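Hudberg Wash & Repair

About us

We fix washing machines. We also run a laundromat, which started as a place to put the machines we had fixed and got out of hand.

The shop is in Rekthorpe, on the street behind the bakery, between the place that sells blinds and the place that used to sell blinds. If you come from the station, turn left at the bridge and keep going until you smell fabric softener. If you smell bread you have stopped too early, though you may want to stay there a while.

How it started

Hudberg began with 2 people, one van and a phone that only worked near the window. The plan was to repair household appliances of every kind. We did toasters. We did a bread machine that had been used, for reasons the owner preferred not to go into, to melt candles. We did one tanning bed and agreed never to speak of it, and this is us not speaking of it.

After the first winter we looked at the books and found that nearly everything that paid the rent had a drum in it. So we dropped the toasters. There was some grumbling in town, mostly from people with toasters, and a few of them still bring one in every October to see if we have softened. We haven't. Try the hardware store.

The name comes from the farm where we rented our first shed. It had a dirt floor and a goat with access. When we moved into town we kept the name, partly out of affection and partly because we had already paid for the van to be painted.

What we do now

Repairs at your home or in the shop, on any make of washer or dryer we can still get parts for. We look at the machine first and tell you the price, and then you can go away and think about it. If the repair costs more than the machine is worth, we'll say so. This is bad for business and we have been told as much by our own accountant, but we live here and have to buy groceries in front of people.

We sell reconditioned machines too. They come from house clearances, landlords and customers who decided to upgrade. Each one gets new door seals, new hoses and a full week of running loads of our own towels, and the towels have suffered for it. You get a year of cover on parts and labor. If it breaks in that year, we come out and fix it and are embarrassed.

Then there's the laundromat, open every day from 6 in the morning. There are big drums for comforters, a folding table that is nearly level, and a change machine that accepts most bills after a short discussion. Sunday afternoon is the busy time. If you want the place to yourself, come when it opens, when it's just you and the bakers.

The notebook

Every repair we've done in the shop goes into a notebook by the counter, and then into another notebook when that one fills up. Last time we added it all up, the total stood at 2140 repairs, of which 1482 were washers. The rest were dryers, the early toasters and the item we don't speak of.

We are fond of the notebooks. A computer system was bought once, with a cheerful training video, and it now holds the back door open in summer. You can learn a lot from the handwritten kind. We know that coins are the leading cause of strange noises in this town, followed by bra wires, followed by screws that came out of somebody's last attempt to find the noise. We know which apartment building has the hard water. We know what people say when they're told how much detergent they have been using, and we have written some of it down in full.

A few opinions

Use less detergent. Whatever you're using now, use less than that. 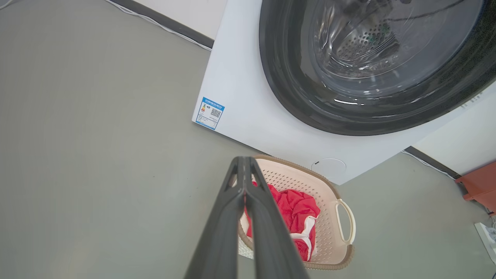 Front-loader. Leave the door open between washes.

Front-loaders are good machines and they do a fine job with less water, but they like some air. Wipe the rubber seal now and then and pull the fold back to get at what's behind it. Run a hot, empty cycle once in a while. The filter, if yours has one you can reach, should be cleaned more often than you are cleaning it, and put a towel down before you unscrew it. A bigger towel.

Top-loaders are also good machines. We have customers who will argue about this for as long as you let them, and we have put a bench near the dryers for the purpose.

Spare parts

For older machines we order through Hakala, a small parts dealer who seems to have kept one of everything. Delivery can be slow. The boxes come wrapped in a quantity of tape that suggests someone was once hurt by a loose box. For paint touch-ups and the odd dented panel we send work over to Utard, the body shop across the bridge, who mainly do cars and treat our dryers as a kind of holiday.

If we can't find a part, we hang the job on the hook by the door and keep looking. Some of those tickets have been there long enough to fade. We do still check.

Working here

We take on a trainee most years. You don't need experience, but you do need to be able to lift one end of a heavy thing while somebody else lifts the other end and tells you it's not that heavy. Write to us or come in and ask at the counter. Please don't bring a toaster as an icebreaker, it has been done.

Finding us

Park in the back. The sign says customers only, and if you've read this far we'll count you as one. Ring the bell for repairs. It's loud, so once will do.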